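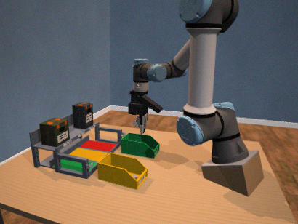
Nuwan Kodikara
一般会員・質問投稿者

町議会で欠員が出た場合の補欠選挙の要否について

カテゴリ:政治・行政 > 地方議会 > 選挙制度
状態:受付終了

定数12の町議会(選挙区なし、全町1区)で、任期の途中に欠員が2になりました。1人は病気による辞職、もう1人は県議会議員選挙への立候補に伴う失職です。前回の町議選は昨年の5月で、最下位当選者と次点の差は73票でした。

町の選挙管理委員会のページには「現時点で補欠選挙の予定はない」とだけ書かれており、根拠条文の記載がありません。確認したいのは次の点です。

次点の候補者が繰り上げで議員になることはないのか。
欠員のまま任期満了まで運営して法的に問題はないのか。
来年、町長の任期が満了して選挙があるが、そのときに町議の補欠選挙が行われるのか。
辞職した本人が次の補欠選挙に出ることは可能か。

町議会事務局に電話したところ、選挙のことは選管に聞いてほしいとのことでした。選管は担当者が不在で、まだ折り返しをもらっていません。条文番号が分かれば自分で読みますので、番号だけでも構いません。

Sirstead
役に立った 37

公職選挙法と地方自治法に分けて書きます。

繰上補充について。公職選挙法第112条の問題です。町議会議員の場合、選挙の期日から3か月以内に欠員が生じたときは、法定得票数に達している落選者の中から得票順に当選人を定めます。3か月を過ぎてから生じた欠員で繰上げの対象になるのは、最下位当選者と同じ得票数で、くじにより落選した人だけです。73票差がついているなら同点には当たりません。前回が昨年5月とのことですから、欠員の発生日が3か月以内に入っていないかどうかだけ確認してください。起算は任期の開始日ではなく選挙の期日です。

補欠選挙の要否について。同法第113条です。市町村議会議員は、欠員の数が定数の6分の1を超えるに至ったときに補欠選挙を行います。「超える」ですので、定数12なら6分の1はちょうど2であり、欠員2では要件を満たしません。欠員が3になった時点で要件を満たします。選挙区を設けている市の場合は選挙区ごとの定数で計算するため、結論が変わることがあります。ご質問の町は全町1区なので関係ありません。

欠員のままの議会運営について。定足数は地方自治法第113条で、議員定数の半数以上の出席です。番号が公選法の補欠選挙の条文と同じなので混同に注意してください。基準になるのは現員ではなく定数なので、定数12なら6人の出席で会議を開けます。欠員が2あっても開会できます。表決は原則として出席議員の過半数で、可否同数のときは議長が決します(同法第116条)。ただし特別多数を要する議案は別に規定があり、欠員の影響を受けるものがあります。会議規則と委員会条例に委員の定数が書かれているはずなので、常任委員会の編成はそちらを見てください。

町長選との同時実施について。公選法第113条第3項に、6分の1に達しない欠員でも、同じ市町村の他の選挙が行われるときには補欠選挙を行う旨の規定があります。いわゆる便乗補選です。町長選はこの「他の選挙」に含まれます。告示の直前に生じた欠員は除かれるほか、第34条第2項により、議員の任期が終わる前6か月以内に生じた欠員については原則として補欠選挙を行いません。ご質問の事例では前回町議選が昨年5月、町長選が来年ですから、後者の制限には通常かかりません。したがって町長選と同時に、その時点の欠員数を対象とする補欠選挙が行われると考えてよいと思います。町長が任期満了前に辞職した場合も町長選が行われるので、時期は早まります。

選管の「現時点で予定はない」という表記は、単独の補欠選挙の要件を満たしていないという意味に読めます。

Brutanlow
役に立った 2

うちの町では前に欠員が出たとき次点の人がそのまま繰り上がりました。なので繰上げはあると思います。選管に言えばやってくれるのでは。
あと補欠選挙は町の予算を使うので、やるかどうかは町長が決めると聞きました。

Sirstead
上の投稿への補足です。

繰上げがあったのであれば、選挙から3か月以内の欠員だったか、同点の事例だったと考えられます。申出によって行うものではなく、要件に当てはまる場合に選挙会を開いて当選人を定めます。
町長に補欠選挙の実施を決める権限はありません。選挙事務の管理は選挙管理委員会です。予算は補正予算または予備費の手続になりますが、要件を満たした選挙を予算を理由に行わないことはできません。

Pellard
役に立った 最大評価

最後の項目に回答がないようなので書きます。

自己都合で辞職した町議が、その後の町議補欠選挙に立候補することを一般的に禁じる規定はありません。公選法第87条の2に、辞職した者がその欠員に係る補欠選挙の候補者となれないという規定がありますが、これは衆議院小選挙区選出議員と参議院選挙区選出議員を対象にしたもので、町議は含まれません。被選挙権の要件(住所要件を含む)を満たしていれば届出は可能です。県議選に出た方についても、落選していて町内に引き続き住所があるなら同じ扱いです。

辞職の手続は地方自治法第126条です。会期中は議会の許可、閉会中は議長の許可で辞職できます。辞職願を出した日と許可の日は一致しないことがあり、欠員の発生日は許可により辞職の効力が生じた日で見ます。失職の方は公選法第90条により、立候補の届出の日に公務員を辞したものとみなされる規定が根拠です。こちらは許可が不要なので、2人の欠員の発生日は根拠が別々になります。

欠員が生じたときは、議長から選管に対して5日以内に通知することになっています(公選法第111条)。日付を正確に知りたい場合は、議会事務局にこの通知の日付と欠員の発生日を尋ねるのが早いと思います。「選挙のこと」ではなく「議員の身分のこと」として聞けば事務局の所管です。

Nuwan Kodikara
一般会員・質問投稿者

条文を読みました。第113条は公選法と自治法の両方にあり、最初は違うほうを開いていました。
欠員の発生日は事務局で確認でき、2人とも選挙の期日から3か月を過ぎていました。繰上補充には当たらないということで了解しました。町長選の告示日が公表されたら、選管に補欠選挙の対象人数を照会します。受付を終了します。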